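玩具图书馆搬新家，零碎小件先分好再上架

Staltberg的老邻居们大概都还记得，Verbruggen街拐角上那间小小的玩具图书馆，门口总停着几辆童车，一到下雨天，屋里就挤得转不开身，大人抱着外套站在走廊里，孩子们趴在地垫上，谁也不肯先走。这间陪着不少孩子长大的屋子，二月里终于要搬家了，新地方在Virkeck，原来是一家布店，窗户又高又亮，离电车站走几步就到，推着婴儿车也不用再抬那三级台阶。

搬家的消息其实去年秋天就传开了，只是房子一直没有谈妥，大家也就一直悬着心。如今合同签好，墙也刷过了，剩下的便是最磨人的一件事：把架子上的玩具一样一样取下来，擦干净，配齐，再装箱。图书馆登记在册的玩具一共323套，大到能坐进一个孩子的木头小车，小到一盒只有指甲盖大小的珠子，每一套都有自己的卡片，卡片上写着里面该有几件东西，缺了什么，哪一年补过。

负责这次整理的是Karabo Nel，她在图书馆待了很多年，常来的孩子她差不多都叫得出名字。她说大件倒不费事，两个人一抬就走了，真正花工夫的是那些零碎。“积木、小圆柱、棋子、过家家的小锅盖，平时借出去还回来，难免你家的跑到我家去，”她一边翻卡片一边笑，“有一只小木羊，在拼图盒子里住了两年，我们还以为它丢了呢。”

零碎的东西按种类分开放，积木归积木，圆柱归圆柱，先不急着往原来的盒子里装，等同一类的都聚齐了，再对着卡片一套一套地配。这个办法是从Ukero那边的玩具图书馆学来的，他们前年也搬过一次家，据说头一回图省事，整箱整箱地倒，到了新屋子光是配拼图就配了一个春天。有了人家的教训，Staltberg这边便宁可慢一点，工作台上铺好纸，用胶带隔出格子，一格一格地来，累了就去隔壁烧一壶茶，回来接着分。

过来帮忙的家长也不少，有人下班后来一个钟头，有人带着孩子整个下午都泡在这里。孩子们当然是帮忙和捣乱各占一半，刚分好的东西，转眼又被拿去搭了一座塔。Karabo Nel倒不着急，她说玩具本来就是给人玩的，搭完了再收就是。有位外婆还特意从家里带来了针线，把几个装骨牌的布袋子重新缝了一遍，袋口换上了新的抽绳，颜色是她自己挑的，鹅黄配深绿，好看得很。

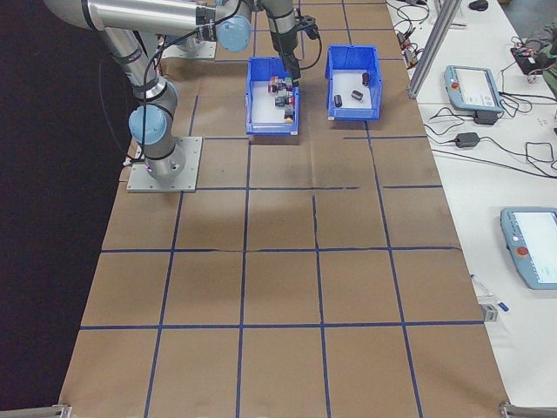 Staltberg，二月
深蓝色胶带在牛皮纸上隔出一行行方格，两只蓝色塑料盒并排放着，一只里是红、绿、灰等颜色的小积木，另一只里是三件深色的小圆柱。

照眼下的安排，旧屋最后一次开门是这个星期日，上午照常借还，下午就开始拆架子。手上还有玩具没还的家庭，可以赶在那之前送回来，也可以先留在家里，等新屋开了门再还，这段时间不算逾期。图书馆备了40只纸箱，眼看是不太够，谁家有结实的空箱子，不要太大，一个人搬得动的那种，欢迎顺路带过来放在门口。

新屋的架子比原来矮一些，最上面一层大孩子自己就够得着，靠窗的位置留给不满三岁的小朋友，铺软垫，放布书和摇铃。里间还要摆一张长桌，专门给来修玩具的人用，胶水、砂纸和小螺丝刀都会备着。开门的时间也会比从前长一点，具体几点到几点，等搬妥了会贴在门上。借玩具的年费还是20，和旧屋时一样，已经交过的不用再交，旧的借阅卡也接着用。

至于那间老屋，房东说会先空一阵子。门框上那一排用铅笔画的身高线，Karabo Nel已经请人拍了下来，打算印成一长条，贴到新屋的门边去，往后来的孩子可以接着往上画。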